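How to Clear a Cluttered Work Room Floor
Posted by Beryl Bellamy, 12/13/21

When things pile up on the floor of a work room, the usual mistake is to start with the small stuff. You pick up a screw, a pen, a roll of tape, and half an hour later the floor looks the same. Start with the pieces that take up the most floor.

What you need: two open bins, one lidded box, a marker, masking tape and a broom. I use Sokberg bins from the hardware store, but any bins that stack will do. Our back room is 125 square feet and two bins are enough for it.

Step 1. Clear a landing spot
Pick one corner and empty it completely. Everything you lift off the floor goes there first. If the corner is already full of furniture, use the hallway, but keep the door clear.

Step 2. Lift the flat things
Trays, lids and boards go early. They hide whatever is under them and they get stepped on. Pick up a shallow tray by the rim and keep it level until you have looked inside. Empty trays stack by size, largest at the bottom. If one has parts in it, tape a label to the side and set it apart from the stack. 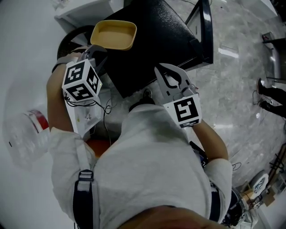
Should I sweep before I pick up the small items?
Leave the sweeping until the floor is bare. Small parts get lost in the dust pile, and you will end up sorting through it by hand.

Step 3. Move the seating
Chairs and loose cushions eat up more room than anything else. Roll what rolls. A chair with a broken base should be taken apart now – put the bolts in a bag and tape the bag under the seat. Padded parts should stand on edge against a wall so they don't get dented by whatever lands on top.

Step 4. Coil the cables
Unplug a cable at both ends before you coil it. Make loops as wide as a dinner plate and close them with one strip of tape. Write on the tape what the cable belongs to. If you don't know, it goes in the lidded box with a date on it. Mine says April, and whatever is still in there when April comes will be recycled.

Step 5. Work around the big pieces
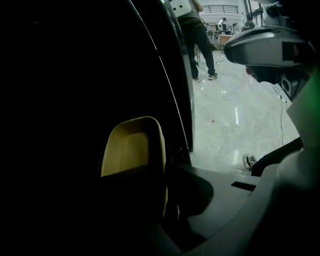

Large items that can't leave the room should be pulled out from the wall far enough to walk behind. Check underneath and inside anything with an opening, then go around the back with the broom. Two people make this easier. Sombat Siriwan helped me with ours, and we agreed on one rule first: the person walking backward calls the stops.

Step 6. Sort the landing spot
One bin is for things that stay in this room, the other for things that belong somewhere else. Carry the second bin out as soon as it is full. Sweep, then put the furniture back with the most-used chair nearest the door.

Plan on an afternoon for a small room. If you run out of time, finish Step 4 at least, and leave the sorting for the next day.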